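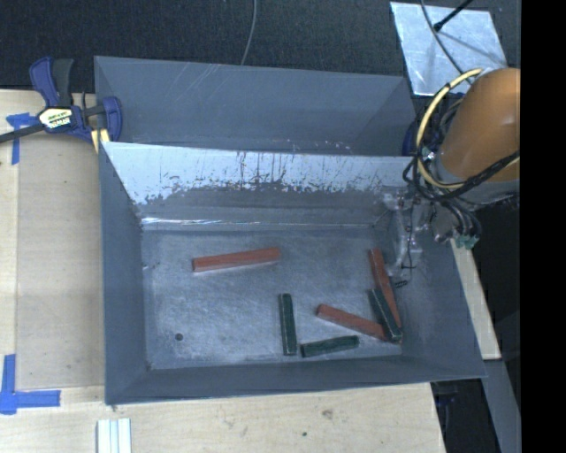
ok thread. people keep asking me if robots can do chores yet. short answer no. long answer, kind of, if the chore is picking one block out of a bin and you're in no hurry

**2/**
I sort returned parts for a living. small shop, lots of totes. my whole day is hand goes in bin, hand comes out with the right thing. so I have opinions

**3/**
what gets called "a chore" is really a pile of tiny jobs. find the thing. decide which way up it is. get a grip on it without shoving its neighbor. lift. put it down where it goes and not sort of near there

**4/**
you do that with a fork in a dish rack 67 times a night and never once think about it. a machine has to think about every one

**5/**
two blocks touching is already a harder problem than one block by itself. where do the fingers go? you can't squeeze what you can't get around. people just nudge it with a knuckle. getting a robot to nudge on purpose is a whole area of study, I swear

**6/**
and walls. everybody forgets walls. thing slides into the corner of the bin and now one side of it is no good for grabbing. sloped sides help, stuff tends to come back toward the middle. we switched to slanted totes at Wanyama (where I was before this) and even the humans got faster

**7/**
bin clamped to the table, tape on the wood so everything goes back in the same spot. that's what a robot wants out of life. now picture your kitchen. is your laundry basket clamped down. is it in the same place it was last night

**8/**
mine is currently on the stairs

**9/**
we had a Pustley demo unit in for 3 weeks in July. shelf picker, on wheels. good at boxes. very good at boxes! then somebody handed it a bag of cable ties and it just kind of held its hand over the bag and waited

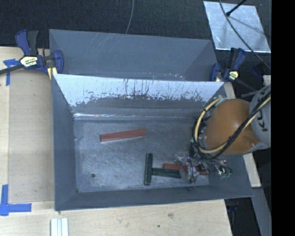

**10/**
odd shapes are the other thing. a plain brick has a couple obvious ways to grab it. give it a T and suddenly there's a wrong end, a heavy end, a bit that swings around when you lift. and a drawer of kitchen utensils is basically ALL T's

**11/**
whisk. ladle. potato masher. that one thing with the slots. good luck

**12/**
so can it do the shop floor? some of it, yes. same part, same tray, all night long, I'd hand that over tommorow. my wrists would send a thank you card

**13/**
mixed returns, no. not at our place. I open a tote and it's a hinge, half a hinge, a bag with a note in it, and something sticky. I'm deciding things the whole time – is this broken, is it even ours, does it need a glove

**14/**
home is worse than the shop. at least we have bin labels. there's no label on a sock

**15/**
somebody in the replies to my last thread said the Skostov arm folds towels. ok, I watched the clip. it folds a towel. one towel, flat on a table, and the video is sped up 5 times, it says so in the corner. I'm not knocking it, cloth is horrible. but I've got a dryer full of the stuff and it does not come out flat

**16/**
the boring test I'd like somebody to run: dump stuff in a bin, whatever way it lands. clear the bin. dump it again. do that all day and tell me how many times a person had to walk over. that number, please. I don't need the music

**17/**
because the walking over is the cost. if I have to go rescue it every 2 minutes then I've got a chore plus a robot. at Grotedano they had a guy whose job turned into standing next to the machine. nice guy. he did a lot of crosswords

**18/**
things I think come first, in no order bc I'm on my break

- emptying a bin of known parts
- moving full totes from a to b
- floors (already happening, fine, though mine eats shoelaces)
- stacking the same plate on top of the same plate

**19/**
things I'd bet are a long way off

- fitted sheets
- the junk drawer
- a kid's bedroom
- any fridge with leftovers in it

**20/**
and yeah I get that blocks in a bin looks silly next to the dancing ones. I'd still rather see the block stuff. dancing doesnt have to pick anything up. if it can get the awkward piece out from beside the other piece, over and over, then we can talk about my dishwasher

**21/**
someone asked do I worry about my job. a bit, ask me when one of them can open a taped box without cutting whats inside. half the new hires can't do that either

**22/**
breaks over, got a cage of returns waiting. if you work with one of these on an actual floor tell me how often you have to go help it, I'll read them all tonight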